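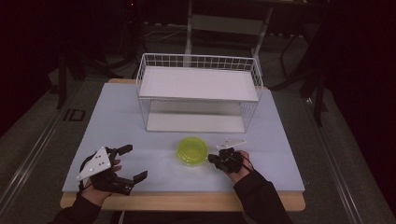

Validator exits are the least discussed part of running a proof-of-stake node, and on the Patmont network they are also the part most likely to cost an operator money. Joining takes a deposit and a configuration file. Leaving takes a signed message, a place in a queue, and a machine that stays online until the network says it may stop.

Patmont assigns each validator a bonded stake. The bond can be reduced as a penalty if the node signs two conflicting blocks, or if it is absent for long enough to be marked inactive. Both rules go on applying after the operator has asked to leave. An exit request moves the validator from the active set to the exit queue, and while it is in the queue its duties are unchanged.

The queue releases 66 validators per day, whatever its length. In a quiet week a request clears before the operator has finished the paperwork. When the network changed its reward schedule in December, the queue reached 2,115, and the last operator to join it waited more than a month. Rewards were paid throughout, at the new lower rate.

Usman Tanoli ran 70 validators on Patmont at the time, most of them for clients of Stavska, a small hosting firm. He submitted all the exit messages on one evening and then began moving the hardware to another site. Nine nodes missed enough blocks to be marked inactive. "The message had been accepted, so I treated them as finished," he says. "The documentation is clear enough on this. I had read it a year earlier."

The penalty for inactivity is small per block and grows with time. Tanoli's nodes were back within two days, and the loss came to less than one month of rewards. A double signature is more serious. It usually happens when an operator copies a signing key to a replacement machine and the old machine restarts – after a power cut, for instance – with the key still on it.

Parveen Butt, who maintains the Grendusov client software, added a guard against this in the spring. On starting up, the client listens for 296 blocks before it signs anything. If it sees a signature from its own key in that period, it shuts down and writes an error to the log. The delay costs a few missed blocks at each restart. Some operators switch it off for that reason, and Butt would prefer that the option did not exist.

After the queue comes the withdrawal period. The validator has no further duties, but the bond stays locked so that earlier faults can still be reported and charged. The node can be switched off at this stage. The signing key should be kept offline until the bond has been paid out, and the withdrawal key, a separate file, must be kept in any case. Losing the second one means losing the stake.

Myrtle Baptiste looks after exits for several pooled funds and works from a written sheet: current queue length, expected release date, location of both keys, date of the last backup. She checks the withdrawal address against a paper copy before sending each message. Patmont does not allow the address to be changed once the request has been signed, and a proposal to relax this was rejected by validators earlier in the year. A revised version, with a waiting period before any change takes effect, is open for comment.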